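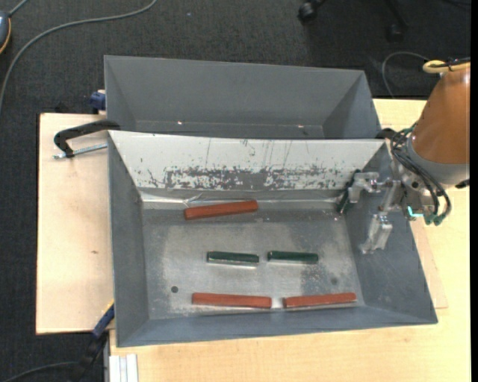
Barras y cubetas de Norport
LÉEME, versión 2

Qué hay
Barras de dos colores, rojo ladrillo y verde oscuro, y las cubetas de chapa gris donde viven. El inventario completo suma 186 barras. Loukia Athanasiadis las contó en enero y ha pedido que no se le vuelva a mencionar el tema.

Nombres
"Rojo" es rojo ladrillo. "Verde" es verde oscuro. Valentin Sandu propuso "teja" y "botella"; quedan 45 etiquetas impresas con esos nombres en el cajón de Tarngate, por si alguien las quiere.

Las cubetas
Paredes inclinadas, chapa con mucha vida a cuestas. La pared del fondo pierde su capa blanca y el suelo está rozado en el centro. No las pinten: Sorin Dinu pintó una y las barras se quedaban pegadas – una semana entera.

Reglas de orden
Máximo 6 barras por cubeta.
Los colores se pueden mezclar.
Una barra de pie contra la pared cuenta como guardada. Se discutió bastante.

Pendiente
Revisar las fichas de la serie Iordache, que todavía dicen "teja".

Contacto
Noémie Robichaud, para altas y bajas. Para quejas sobre los nombres, Valentin.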